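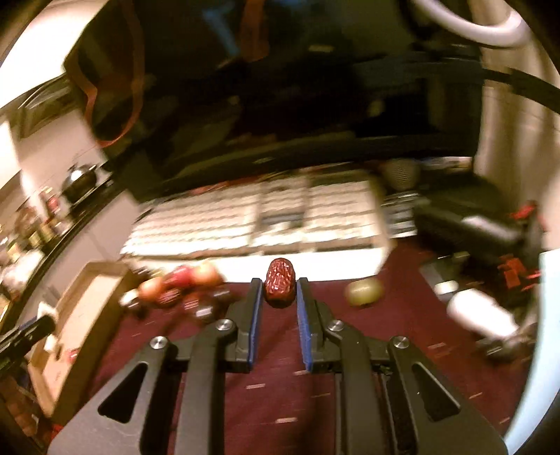 A single dried jujube, standing upright.

Civville Archive of Small Churches
Frequently Asked Questions

What is the archive?
A collection of papers from congregations that no longer meet, most of them from the country between Civville and Parkotance. We hold minute books, baptism registers, sermon notes and a truly heroic quantity of correspondence about roofs. The core of it is the Petridis bequest, which came to us in tea chests and is still, in places, in tea chests.

Do I need to be a scholar to visit?
No. Most readers are looking for a grandmother. Scholars are welcome too, and get the same chair.

Do I need to belong to a church?
No. We don't ask, and we would be grateful if you didn't ask the person at the next table.

How much of the collection is cataloged?
There are 860 boxes. Around 500 have a proper list of contents. The rest have a label, and the labels were written by people who knew what they meant at the time. "Misc. Easter, also boiler" is one of the better ones.

How do I request material?
Send us the box number, or the name of the congregation and a rough date. Please allow two working days. You can have two boxes on the table at once. When you want another, hand one back.

My ancestor isn't in the baptism register. Why not?
Several possibilities. The family may have gone to the chapel down the road after a quarrel. The clerk may have spelled the name by ear - try every version you can think of, then a worse one. Or your ancestor's church may have baptized only adults, in which case look 20 or so years later, under members received.

What was the Parico dispute?
A disagreement over whether hymns should be sung standing or sitting. It split the Parico congregation down the middle and left us eleven folders of letters, some of them quite well written. Both halves claimed the original name and both kept minutes, so check which set you're reading before you quote it.

Can I take photographs?
Yes, without flash, for your own use. If you plan to publish, fill out the form at the desk. It's one page.

Can I bring coffee?
No. Water isn't allowed either. There is a bench in the hall.

Will you take my family's church papers?
Probably, if they come from our area. Write to us first with a short list. Please don't leave them on the step, and please don't sort them, laminate them or remove anything embarrassing. The embarrassing parts get the most requests.

When are you closed?
All of May, for stocktaking. The rest of the year the reading room opens at 10 a.m. and boxes go back at 4.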